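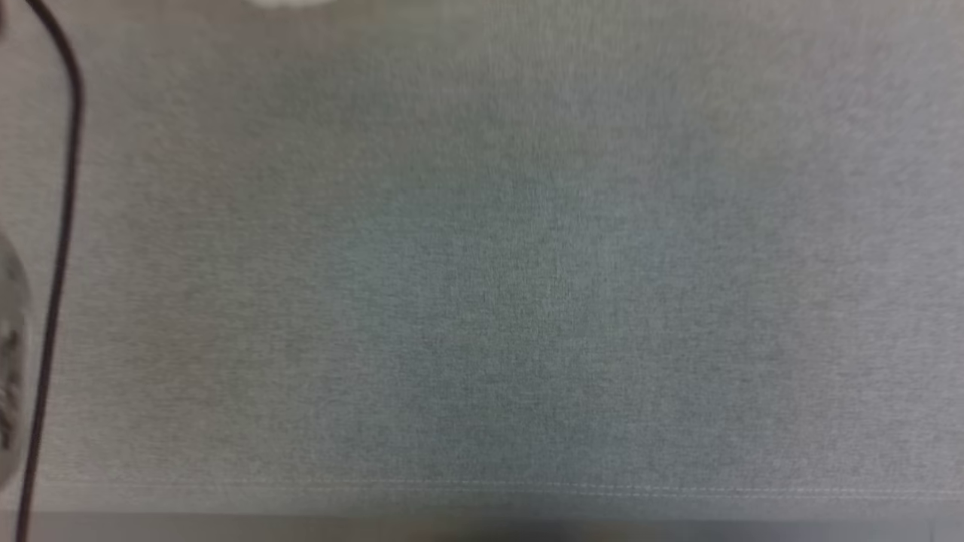
February, bench notes, felt dyeing, second round

Started 7 a.m. The new mordant sachets from Meltus came in yesterday's delivery and I am already annoyed with the leaflet. It promises "lightfast gray on any wool felt in a single bath." Any wool felt covers a lot of ground. It gives no weight of fiber, no water hardness, no temperature beyond "warm." I filled in the blanks from our old Clurnville sheets and wrote down what I used, so whoever repeats this has something to argue with.

Bath A: 416 g dry felt, scoured, rinsed twice. Mordant at the leaflet dose. Brought up to 55 C and held there. Tap water.

Bath B: same weight, same dose, rainwater from the barrel. Filtered through a coffee paper because of the leaves.

Bath C: our usual iron and oak gall, no sachet. Nothing fancy. I keep including it because every supplier compares their product with bare wool and never with what people already do.

10:40. A took up color fast, which the leaflet makes a fuss over. I don't trust fast. Last year's Dostdale powder went on fast too and half of it came off in the first rinse. B slower, and looks bluer in the pot, but everything looks bluer in that pot. The enamel is chipped on one side and I should stop using it for anything I care about.

Left all three to cool in the bath. The leaflet says pull hot. Cha's method (the photocopied one in the drawer, missing its last page) says leave overnight. I split the difference and left them until mid afternoon, so I've now followed neither. Note for next time: pick one.

3:15 p.m. Rinsed. A bled for longer than I'd like. I did 11 rinses before the water ran close to clear, and at that point I gave up on clear. B took fewer but I lost track while answering the phone, so no number for B. C behaved the way C always does.

On evenness: A has a cloudy area on one piece. Could be the mordant. Could be that I folded it to fit the pot. I did fold it, so this can't go against Meltus, much as I'd enjoy that. Anyone redoing it should cut smaller pieces and keep them moving.

On the claim of "no iron": the spent bath from A turned dark with a splash of strong tea. That's a crude test and tea will react with other things, but I'd like to know what they think is in there. Have asked. Got back a brochure.

Light test set up on the south window. Strips from A, B and C, half of each under card, taped down with the good tape. The last set fell behind the radiator and somebody tidied it into the bin, so this one has DO NOT TIDY written across the card in marker. It'll stay up 7 weeks. February sun is feeble and I don't expect much before the end of it. If all three look the same when the card comes off, that will tell us more about the window than the dye.

Rub test, dry: A marks a white cotton rag slightly, B less, C hardly. Rub test, wet: not done, ran out of rag. The ones in the blue tub are greasy from the mangle and no good for this.

Cost. The sachets work out dearer per bath than gall and iron by a good margin, even if I'm generous and assume they could be reused, and the leaflet says they can't. What you'd be paying for is speed, and then you spend the time saved standing at the sink.

Open questions
- Does the dose assume soft water? A against B suggests it might, but one pot each proves very little.
- Would a longer hold at 55 fix the bleeding, or just felt the felt further? Edges on A already feel firmer to me. I didn't measure before, so that's an impression and should be treated as one.
- Is the handle on C still harsh after drying? Iron usually is. Check tomorrow when they're off the line.

Not ordering more until the strips come down. Two sachets left, top shelf, behind the alum.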